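Fostedeo Flooring Opens Second Warehouse and Adds the Espinoza Line of Wood-Look Porcelain

FOR IMMEDIATE RELEASE

Fostedeo Flooring, an importer and distributor of floor and wall coverings, is pleased to announce the opening of its second warehouse, in the Lustorov business park. The new building began to receive material in February and is now open to contractors, builders and retail dealers.

With this opening the company also presents Espinoza, a new collection of porcelain planks with the look of natural oak. The collection comes in five colors and two sizes, and all the colors are kept in stock. Matching stair pieces and baseboards can be ordered together with the planks, so the customer receives the complete material in one delivery.

"For many years our customers asked us for one thing, that the material is here when they need it," said Gilberto Cusi, founder and general manager of Fostedeo Flooring. "A contractor who has a crew waiting in a kitchen cannot wait for a ship. With the second warehouse we can keep much more quantity of each color, and from the same production lot. This was for me the most important reason to make this investment."

The warehouse has space for 1000 pallets. It holds at this moment 353 different items, among them porcelain and ceramic tile, mosaics, natural stone, thresholds and setting materials. Orders of up to 20 boxes can be picked up the same day if they are placed before 11 a.m. For bigger orders the company asks for one working day to prepare the pallets.

Fostedeo Flooring is also the regional distributor of Stisex, a brand of leveling clips and wedges for large tiles. The full Stisex range is now sold at the pickup counter of both locations, in small bags for the homeowner and in buckets of 300 pieces for the professional installer.

Next to the pickup counter there is a small selection room, where customers can lay full planks on the floor and compare them under daylight. Samples can be taken home for one week against a deposit. Designers who wish to bring their clients are kindly asked to call one day before, so that a member of our sales team is free to attend them.

"We are still a family company and we want to stay like this," Mr. Cusi added. "The building is bigger, but the customer will speak with the same persons on the telephone."
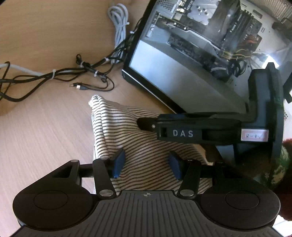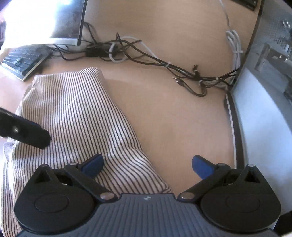
Dealers who already have an account with Fostedeo Flooring do not need to open a new one for the second location. Prices and payment terms are the same in both warehouses, and material bought in one can be returned in the other, in closed boxes and with the invoice. Special orders and cut pieces are excluded from returns.

The first warehouse continues with its normal hours. The Lustorov location opens at 7 a.m. from Monday to Friday and is closed on weekends. Trucks with a lift gate should use the rear entrance.

A printed catalog of the Espinoza collection is available without charge at both counters. Dealers can request a display board with all five colors through their sales representative.

Press contact: Gilberto Cusi, Fostedeo Flooring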